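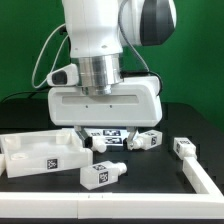

Kacper Kozłowski wrote back on the March figures that he would not pay for another season of flow meters until somebody could tell him what the first lot had shown. I can't fault him for asking.

Progress to April 21, 2023, Britness creek restoration. We planted 1,005 tubestock against a target that was never written down in the agreement, so I won't claim we beat it. Survival on the Stillon side looks fair. On the Tokarz side the wallabies have been through and I would hold off on any number until after winter.

The contractor's summary says turbidity has "improved markedly". It compares one dry month with one wet one. I have asked for the raw readings and so far have a colour chart.

Fencing is finished along 100 metres of the east bank. The invoice says 15 gates; the plan says fewer, and payment is on hold until the two agree.

Flellov have offered to extend their monitoring program at the same rate. My recommendation is to decline for now, put the money into weed control before the privet seeds, and ask them to requote with a control site upstream. The revised budget is attached. The signage line is still in it, and I remain unconvinced we need any.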